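The loud blouse and its quiet week

Every wardrobe has one garment that refuses to be folded in with the others. It takes up a hanger, it clashes with the coat, and it gets laid out on the bed on Friday evening and put away again by eight. Mine came from a second-hand shop called Zumstead, where I had gone for a plain grey jumper.

I have since owned three grey jumpers and could not tell you where any of them are. The loud thing I could find in the dark.

The print blouse has had a hard time from the tidying industry. Stasono, whose wardrobe planner I paid for in a weak moment in March, allows its users one "statement piece" per season and asks them to photograph it against a wall. I don't have a spare wall. I have a bed, like most people, and that is where clothes are decided upon, argued with and finally sat on. 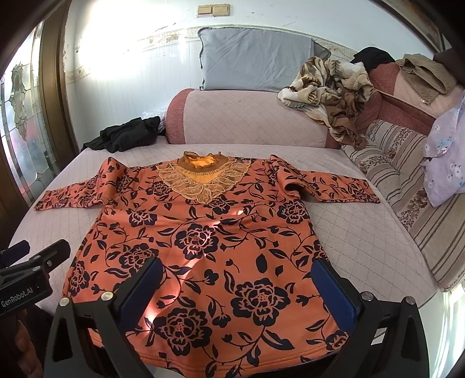 How do you fold a long-sleeved top with a delicate lace yoke?

Lay it face down on something clean and soft, bring each sleeve straight across the back, and fold the body up from the hem in two loose turns so that no crease runs through the lace. A sheet of tissue over the yoke helps, and so does keeping it at the top of the pile.

I learned this from a leaflet that came with an Astness drawer divider, a product I otherwise cannot recommend. It divided my drawer into one part I use and another I can no longer open.

Sunlight is the other enemy. Bright orange left by a south-facing window will fade in its own time, usually on one shoulder, so that you look permanently half turned towards a lamp. Draw the curtain or choose quicker.

As for wearing it, plain trousers and no necklace. The lace is already doing that job and doesn't want a colleague.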